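Workshop tips: budgeting for a first arm
by Lorena Villalba, December 16, 2020

Quick one, gluing up drawers all week. People keep asking what a small shop should set aside before it buys a robot arm. My notes, no particular order.

Price the gripper separate. Quotes love to leave it off. Finger plates too, get spares, they go first.

Measure the reach you need with a stick and tape, not off the brochure. Ours came up 4 inches short at the back bench. Ask me how I know.

Doors!! Walk the whole route. Swing, handle height, which way it opens. Lever handles are easier than knobs so swap them first, cheap job.

Put 500 dollars aside for cables, plugs, brackets and junk you forgot. We spent 428 of it by June and teh rest on a mat.

Try the layout in simulation before you pay a deposit. Your own walls, your own doors, counter at the right height.

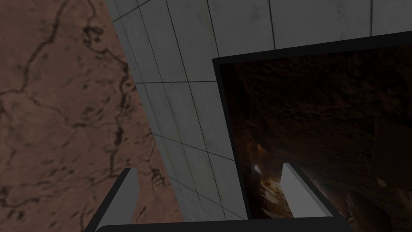 Gripper fingers and the tiled wall. Second one, two arms and the white door with the lever.

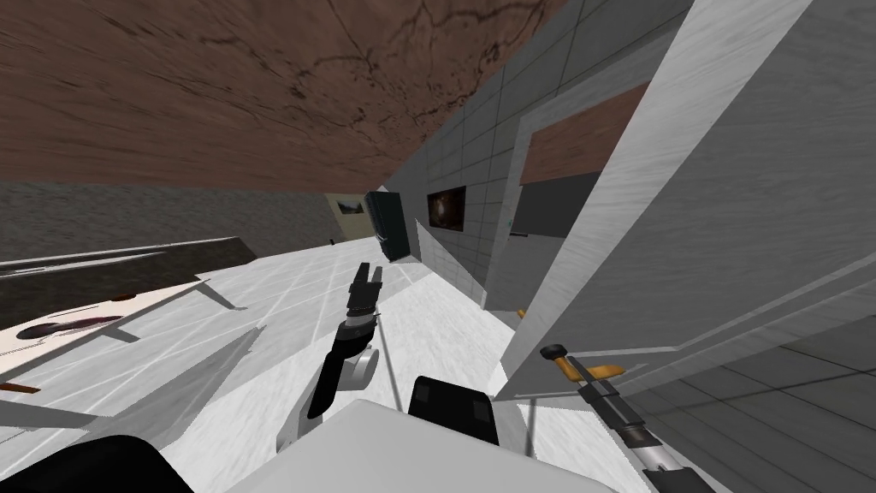 Is it worth paying for two arms at the start?
Most small shops should buy one, run it about 4 months, then decide. A second arm needs its own gripper, more floor and a lot more of your evenings. Make sure the base you pick can take another one later, and get that in writing.

More bits:

Used is fine if the maker still sells parts. Call and check, dont trust the listing.

Training time is a cost. Write down hours for whoever is going to run it, Yakubu burned most of a month on ours and we had zero in the budget for that.

Service plan, read what counts as wear. Fingers usually do.

Ask the seller for the crate size. Ours sat in the drive under a tarp.

Spreadsheet is with Nuno Barros if you want a copy, tab two is the one with the door widths.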